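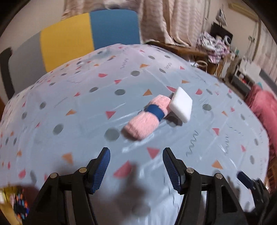
Teaching by hand is slower than people expect, according to one contributor to the Kodidard users' list, who wrote that the first 18 tries at picking up a sponge were thrown away and that the next batch was not much better. The trick, the same message went on, is to stop moving like a person and to move like the tool.

That advice has been taken up by the team at Prarorano, which on May 3, 2023 released the first part of a set of household demonstrations meant for training robot arms. The release holds 582 demonstrations of small objects being picked up, moved and put down on ordinary tables. All of them were done by a person holding a gripper, with no robot in the room.

The work began in February, when Prarorano stopped using remote control for its tabletop tasks. Until then a worker sat at a desk with a pair of control sticks and drove an arm through each task from a distance. The arm was accurate enough, but each task took a long time to record, and it could only be done where the arm was bolted down. Moving it to another building meant a van and most of a day.

The hand-held tool does away with that. The worker squeezes a grip, the two fingers close, and the camera on the tool records what happens in front of it. The position of the tool is worked out later from the video. A program called Nollus then turns the recording into a path that an arm can follow, and rejects any path the arm could not reach or would have to take too quickly.

Of the first 713 recordings sent through Nollus, 131 were rejected. Most of those failed on speed. Workers who were new to the tool tended to flick the wrist at the end of a movement, as people do when dropping something into a bowl, and the arm cannot copy that safely. A smaller number failed when the tool was turned so far over that the camera lost sight of the table.

Remote control has not been dropped altogether. Prarorano still uses it for heavy items and for anything hot, and for tasks where the arm has to push hard against a surface. The team says the worker at the sticks learns very quickly what the arm can and cannot do, while the worker with the hand tool has to be told.
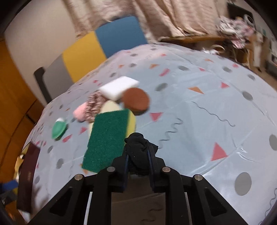 Soft items make up the larger part of the new release. Earlier sets from the same team were mostly blocks and cups, which keep their shape when they are gripped and are easy to check afterwards. Cloth is harder. It folds differently each time it is lifted, and a program that has only seen it lying flat will often close the fingers on nothing. Workers were asked to take hold of fabric wherever it bunched up, as with the crumpled black piece held between the fingertips next to a kitchen sponge, and to leave other objects close by so that the arm would have to learn to pick one thing out of a group. Patterned table covers were allowed, and glossy ones too, although glare makes the tool's position harder to work out.

Each worker was given a printed sheet with 2 rules on it. The first was to come in slowly for the last part of the reach. The second was to wait for a moment with the fingers closed before lifting, so that the start of the lift could be found easily in the recording. There was no rule about which hand to use, and both left-handed and right-handed recordings are included.

Chornovol, a workshop that repairs and fits out robot arms, has been running the demonstrations on its own equipment. It reported that hard objects went well with little extra training. Fabric was less reliable. The arm usually took hold of it but sometimes let go too early when lowering it, and the workshop has asked for more recordings that show the putting down as well as the picking up.

Prarorano said those would be in the second part, along with drawers and zips. It has also changed the grip on the tool after several workers complained of sore thumbs. The new grip is wider and needs a lighter squeeze.

The recordings can be downloaded from the Kodidard site, where the printed sheet is also available. Users who already have the February trial set should delete it before installing the new one, as the file names overlap.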